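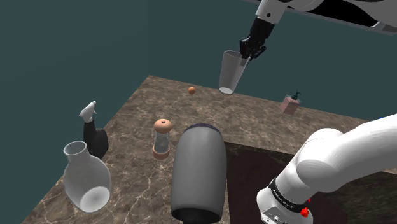

Tall tumbler over the marble-look tabletop.

Laditz countertop water filter, the tall one. Had it since January. Quick notes becuase people keep asking.

Setup: easy. Flush it twice, throw that water out, done. Instructions are tiny gray print on gray paper, good luck. Gasket goes in ridged side UP. I had it upside down and got a puddle on the counter and a wet mail pile.

Taste is good. Our tap in Brerkbridge is all chlorine in the morning, gone now. Tea is better, no film on top. My neighbor Gwawr Gethin says she can't tell hers from tap but she puts lemon in everything.

Speed, ok. Slow when the cartridge is old. Fill it before bed.

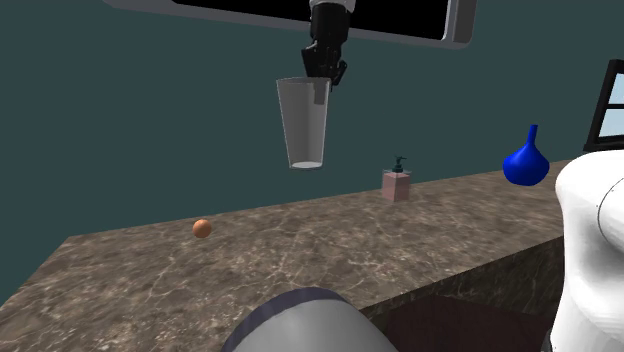

Cup held by the rim, teal wall behind.

Bad stuff. The spigot. Drips after you close it unless you push the lever back the last little bit. Keep a saucer under there. Also it sits too low, anything tall has to be tipped to get under, so I pour into a short mug and then over. Dumb. The Kiment I had before was uglier but you could get a pint glass under it.

Cartridges are rated 300 gallons. We got less, hard water. Replacements are $20 each and the store on Jenkins was out 2 Mondays in a row, so order ahead. Generic ones leak around the collar, dont bother.

Lid scratches if you look at it. Tank is fine, hand wash only.

Would I buy again, yeah probaly. On sale. Four stars, would be five with a better spigot.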